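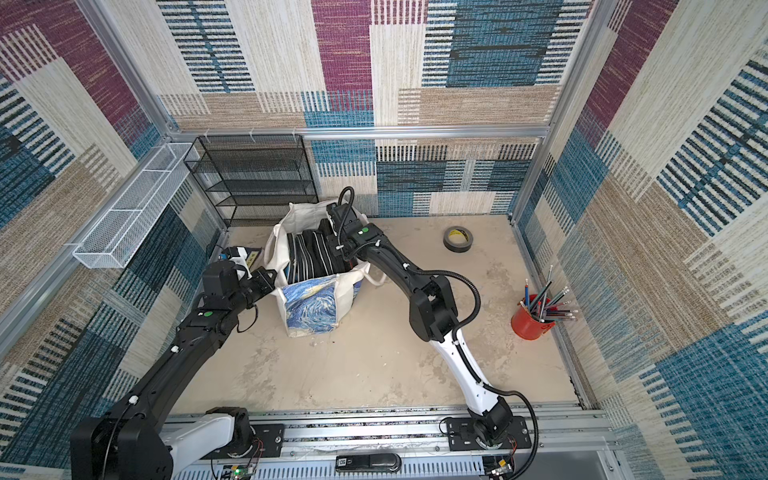

Renu Pathak put it more bluntly: unpacking a bag is harder to learn than packing one, and most published bimanual work tests only the second. Pathak's remark, made after a talk in February, is quoted in the introduction to a new report from the Salthorpe manipulation group, which set out to measure the difference.

The report describes Wendotow, a training method for two-arm systems that handle soft containers. Most imitation learning pipelines record a person driving both arms and train one policy to output the motion of both at once. Wendotow splits the job. One policy predicts what the arm inside the bag will do over the next six control steps, and a second policy moves the outer arm according to that prediction. The two exchange only a short vector describing expected pull direction and grip state.

The group collected 400 demonstrations on a two-arm bench cell, with a canvas tote bag as the container and household goods as contents. Of these, 274 were used for training. The remainder were held back or discarded for sync errors between the overhead and wrist cameras. A joint policy of the same size, trained on the same data, served as the baseline.

In 160 test trials, split evenly between the two policies, the split version finished the full task more often, and the gap was widest when the bag held clothing. With rigid contents the two were close enough that the authors decline to claim a difference. Average completion time was slightly worse for Wendotow, a cost the report attributes to the outer arm waiting on low-confidence predictions.

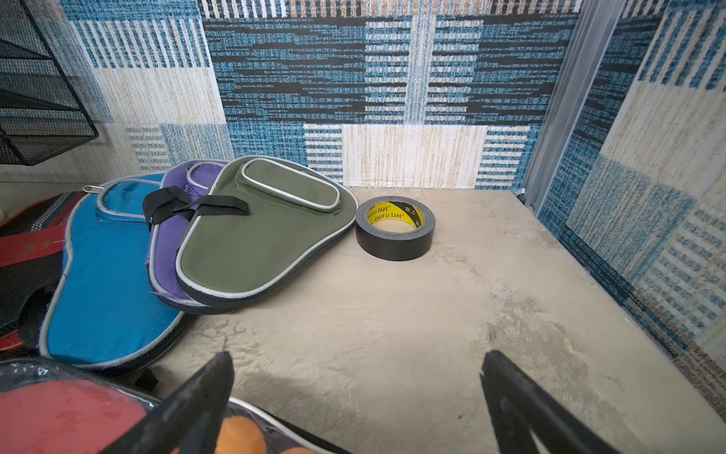
Grasp selection is handled separately, by a module called Wakitz that runs on the wrist view alone. It scores candidate grasps by how likely they are to move a neighboring object. Overlap is the main problem: with zippered paddle cases in a fanned row, the olive green one lying on top of the purple, a grasp on the lower case is penalized until the upper one is clear. Straps are scored as part of every case they cross. Clear plastic packaging remains a weak point, and the report lists it as the most common source of bad scores.

Rekha Sandhu, the lead author, said the prediction step matters less than expected once the bag is nearly empty. Cutting the horizon in half had little effect on the last item but a large one on the first, when fabric and contents tend to move together. Sandhu plans to make the horizon variable in the next version.

The group also tried transferring the trained policies to a second cell with different arms, the Garg setup, without new demonstrations. Results there were poor. The report blames a mismatch in gripper width and gives no success rates.
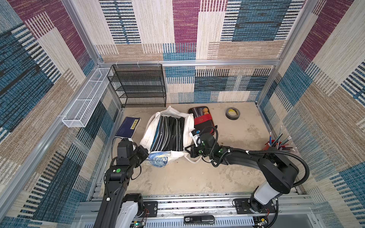
Clothing trials: the two arms work at either side of the canvas tote.

Training code and the wrist-view grasp scores are to be released with the final version of the report. The raw overhead video will be available on request.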